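Orange stain on pine tabletop came out blotchy, can I fix it without stripping?

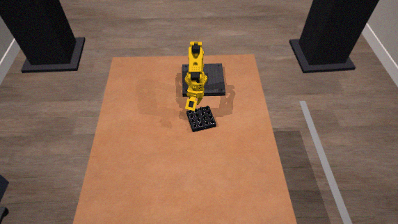 I built a pine top for my garage bench and finished it last weekend. Sanded to 150, wiped on one coat of Brutari oil-based stain in the color they call Amber Clay, waited the 4 hours on the can, then put on one coat of matte water-based clear. The color is right, but there are lighter and darker patches all over, worst near the knots and along two of the glue joints. No sanding sealer or conditioner went on first.

The top is glued to the apron, so I can't run it through a planer. I would prefer not to strip it. Can I put a second coat of stain over the clear and wipe it back until the patches match? Also, will a glossier finish make the blotches more or less visible? I have half a quart of the stain left and most of the clear.

Posted 4/9/22 by benchdog_rt

gritline
No to the second coat of stain. A penetrating stain has to get into the wood, and your clear coat has sealed it. What you wipe on will sit on top of the film and either come off on the rag or stay soft, and the next coat of clear may not stick to it.

What you can do without stripping is tone it. A toner is dye or pigment mixed into a clear finish and applied in thin coats. It shifts the whole surface slightly darker and narrows the difference between the patches. Steps:

Scuff the clear with a 320 pad, just enough to dull it evenly. If you go through to bare wood you will have a light spot that is harder to hide than what you have now.
Vacuum, then wipe with a barely damp lint-free cloth. Let it dry.
Spray the toner in light passes. The Sorkier aerosol works on a water-based film, but test it on the underside first.
Stop while it still looks a little too light. The topcoat will deepen it.
Two coats of clear, with the drying time on the can between them.

Brushing a toner on a surface that size leaves lap marks. If you can't spray, I would leave it alone.

On sheen, gloss makes it worse. It gives the color more depth and the dark patches go darker. Stay with matte.

pinewood_derby_dad
just sand it and paint it. its a garage bench, it'll have oil on it in a month anyway

old_shellac
The toner advice above is correct, but it depends on how bad the blotching is. If the difference is mild, toner will hide it. If the knots have nearly black halos, it won't, and you will end up with a dark top that still has halos.

For the bad case the top has to come back to bare wood. Leaving it attached to the apron is no obstacle. Use a card scraper for the clear coat, then a random orbit sander at 80, 120 and 150. You don't need to remove every trace of the old stain, only enough that the surface takes a new coat evenly. Watch the glue joints. Squeeze-out that was never fully scraped off will block stain, and it shows as a pale line. I suspect that is what you have along those two joints — wipe them with mineral spirits after sanding and any remaining glue will show up lighter while the surface is damp.

Then brush on a washcoat of dewaxed shellac, thinned to a one-pound cut. Janjua sells theirs as a two-pound cut, so mix it with an equal amount of denatured alcohol. Let it dry for an hour, scuff lightly with 320, and switch to a gel stain. Gel sits nearer the surface and pine is much more forgiving with it. Do a sample board from the same stock, all the way through the topcoat, before you touch the bench.

One more item on your schedule. The time on the stain can is usually for recoating with the same product. Under a water-based clear, I give oil stain three full days in a cool garage — less than that and the film can peel in sheets. Press some masking tape onto a corner and pull it. If clear comes off with the tape, toner is out, and you are scraping regardless.

Contact | Terms of use | © Gririco Home Help | Back to top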